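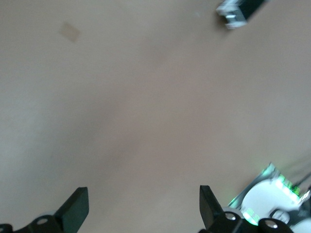 Open Day at the Robot Workshop: Your Questions

Hi, I'm Deepak Rastogi, and I run the tabletop robot part of our open day at Godmont. Your emails have been piling up since we put the date on the website (thank you, keep them coming!), so I've pulled the most common ones together.

When is it, and do I need a ticket?

Wed 29 January, doors at 4 in the afternoon. It's free, but please book a spot on the sign-up page. We can take 115 people over the evening and last July we had to turn folks away at the door, which I hated doing.

Where exactly are you?

We're in the Ahonen building in Stallton, ground floor. Come in from the parking lot side. The street entrance looks like the main one but it's locked after lunch, and every year I find a few people standing there in the cold.

What will I get to see?

Mostly arms on tables! The main demo is called Tilimar, and it's a pick-and-place job: the arm looks down at a tabletop, finds a small object and tries to grab it between two flat fingers. We put what the wrist camera sees up on a big screen, so you get the fingers reaching in from the bottom and the table spread out in front of them. I love that view. People tend to watch the arm for a minute or so and then spend the rest of the demo glued to the screen.

Why is the camera view so blurry?

I get this one every single time. The camera is small, it rides on the arm, and the arm moves. Small things near the top of the view can turn into a smear, and you'll be squinting at something black and white wondering if it's a plug or the corner of a block. The robot has the same trouble, by the way. Ask me about it on the night and I'll talk your ear off.

Does it ever miss?

Oh yes. The fingers close on thin air, or they nudge the thing away and have to go looking for it. In our last full practice session we ran 470 grabs, and I wouldn't want to claim a perfect score for any of them before I'd checked the log. We don't hide the misses at the open day. Somebody always cheers for them, usually a kid.

Can I drive one myself?

You can! There's a hands-on station where you steer an arm and try to pick up a block. Turns are short so that everyone gets a go. It's harder than it looks, mainly because it's tough to judge how far away the table is when you're only looking through the wrist camera. Go slowly on the way down.

Is it okay for kids?

Sure. I'd say the hands-on station works best from age seven up, but little ones are welcome to watch. Please keep a hand on them near the tables. There's a line on the floor, and everybody stays behind it while an arm is moving, grown-ups included.

What do the lights on the arms mean?

On the ones we're showing, green means powered up and ready. If you see any other color, leave it be and wave at one of us.

Can I take pictures?

Go ahead, but no flash, please. It throws off the cameras, and then I have to stop and start the demo over.

How long should I plan for?

The guided part takes 23 minutes (I've timed it, with me talking at my normal speed, so maybe allow a bit more). After that you can wander around as long as you like until we close at eight.

I know nothing about robots. Will I be lost?

Not at all, and please ask the "dumb" questions. A lady last year asked why the fingers were flat instead of shaped like a hand, and we ended up talking about it for half the evening.

Is there coffee?

There's coffee, and there are cookies. Keep both away from the demo tables, please!

My question isn't here.

Use the contact form and put "open day" in the subject line so it lands with me. I usually answer in the evening.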